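Speaker notes: Writing letters that people answer
Keerthana Joseph, 14 Jan 2019
Room opens at half past, talk is 20 minutes plus questions

Slide 1. Title

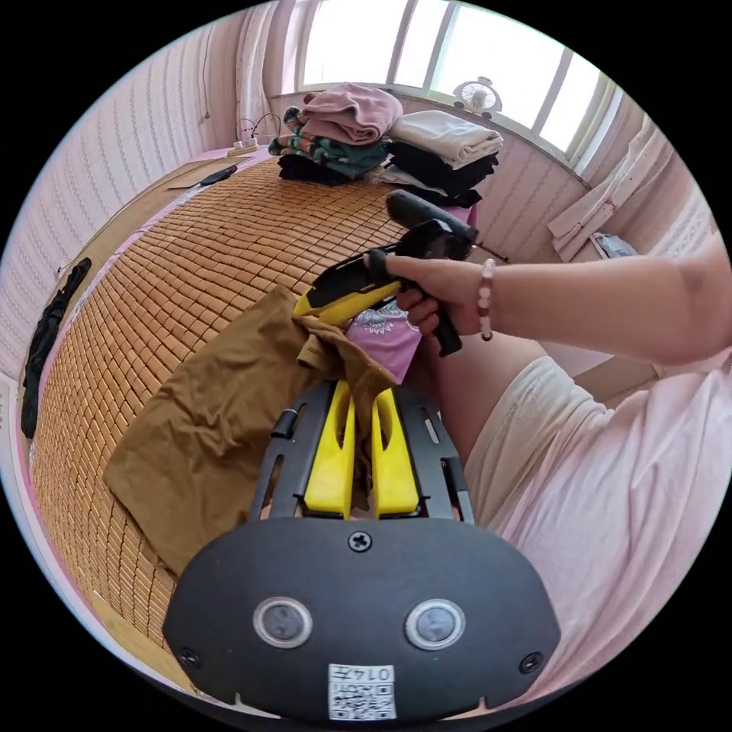 Say hello, say where I work. I write the reminder letters and notices for Flindley, a library service with a main building and five branches. Most of my job is asking people to do something: return a book, renew a card, pay a fee, tell us their new address. The talk is about what changed when we rewrote those letters.

Ask for a show of hands. Who has an unopened letter at home right now? Leave time for it.

Slide 2. The old letter

Read the first paragraph of the old overdue notice out loud, slowly. It goes: "In accordance with the borrowing terms accepted at the time of registration, you are hereby advised that one or more items remain outstanding." Stop there. The title of the book came in the fourth paragraph. The amount owed was on the back.

Mention that the letter was 176 words long before it got to a phone number.

Slide 3. What people told us

We called people who had ignored two notices in a row. Tín Bạch made most of the calls, in November, mainly in the evening. Points to cover:
- Many had opened the letter and put it down again.
- Several thought it was a bill from somebody else.
- A few had already returned the book and assumed the letter was wrong. In some of those cases it was.
- One man had kept every notice in a drawer, in order, and could read them to Tín over the phone.

Don't read the quotes on the slide. People can read them. Wait.

Slide 4. The new letter

Show it whole. First line: "Please bring back this book." Then the title, the branch, and the date it was due. Then what it costs if it's late, and what to do if you've lost it. Phone number in the same size type as everything else.

Somebody will ask about legal wording. We kept one sentence of it, at the bottom. The county attorney wanted three and we settled on one after a long lunch.

Slide 5. Envelopes

Skip this slide if we started late.

The old envelope had a window and a return address in gray. The new one has the library's name in the corner, in black. We sent the first 600 in the new envelope with the new letter, so I can't tell you which of them did more. I would do that differently - send the old letter in the new envelope to half the list and compare.

Slide 6. What went wrong

The mailing software, Clollix, put last names first for anyone with an accent or a hyphen in their name. We caught it on the second batch. Tín's own test letter was one of the bad ones. Check your merge fields with real names from your real list, including the long ones.

Also, the Spanish version ran to a second page and the printer dropped it. Page two is where the phone number was.

Slide 7. Three things to try

1. Read your letter out loud to someone in another department.
2. Put the thing you want done in the first line.
3. Call five people who didn't answer the last one.

If there's time, tell the story about the returned atlas. If not, go straight to questions.

Slide 8. Questions

Likely ones: cost of printing (no change), text messages (starting in the spring, opt-in only), whether we still charge late fees (yes, for adults). Sample letters are on the table by the door. Take one of each, please leave the stapled set for the next session.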